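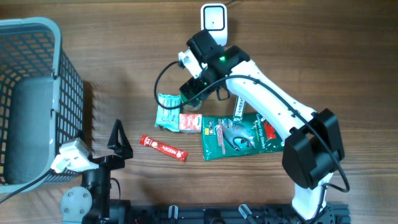

Handout 4: What Does the Packet Tell You?
Packaging and Everyday Claims, Chih-ming Hsueh, June session

Start with the word "comfort." It is printed in white on the glove package, next to the 3M logo, and it commits the maker to very little. Comfort for whom, and for how long? The course reader (p. 47) calls such words "cues." I call them padding.

Two things to ask of any pack:
1. Could the claim on the front be checked at home?
2. Would you miss it if it were gone?

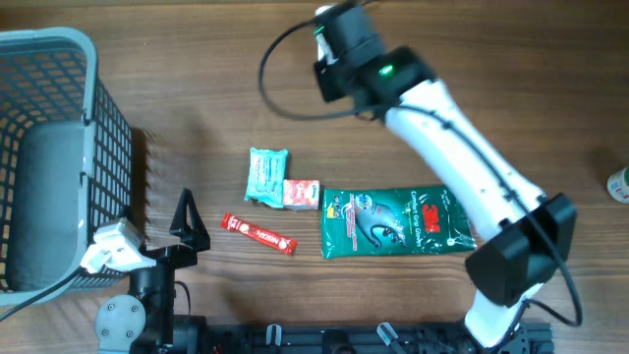

Size is the next trick. A single-serve stick has room for a name and a logo, and the NESCAFÉ one uses it for those. A flat pack has space for a photo, so it gets a photo - a hand in a glove, which tells you it is a glove.

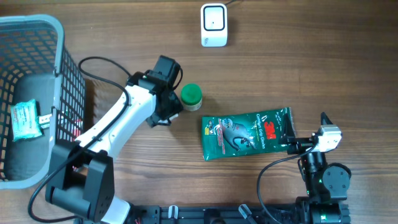
Fig. 3. Jar with green lid, glove package, pouch in the basket.

Yannick Pons argues in the Ferley survey (224 shoppers) that people sort by color first and read later. Maybe. His shoppers knew they were being watched, and I would not build a theory on it.

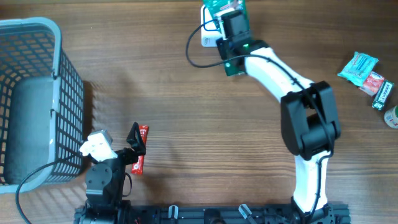

What I will grant him is that color travels further than print. Try it with your own groceries: step back until you can't read a word, then write down what you still recognize. Bring the list, and your doubts, to the next class.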